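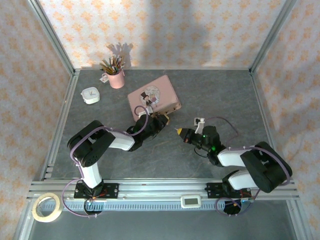 *Pink box, floral walls.*

I've been trying to learn my grandmother's card game again, and I'm going spare. She called it Laaksonen, after the neighbours who taught it to her one winter in Arkholm, and she played it for matchsticks with anyone who sat still long enough. I thought I remembered the rules. I do not remember the rules!

What I've got is one sheet of paper in Rosemarie Hollmann's handwriting (my great-aunt, terrible loser) and half of it is scoring. You play to 90. You lose 35 if you're caught holding the black queen, unless you've already "gone under", and she never says what going under is. My cousin swears it means passing twice. My mum reckons it's when you've got no hearts left -- she also reckons Rosemarie made it up whenever she was behind.

So last night the three of us sat down after tea with a plate of bikkies and tried it both ways. Mum's version is quicker and a lot meaner. My cousin's version went on for 40 minutes and we gave up with the scores nearly level, all a bit cross with each other, which felt very much like the real thing.

If anyone from the old Detcombe crowd played this as a kid, please leave a comment, especially if you know what happens when two people go under in the same hand. We're using Mum's rule until I hear otherwise, and she's already insufferable about it.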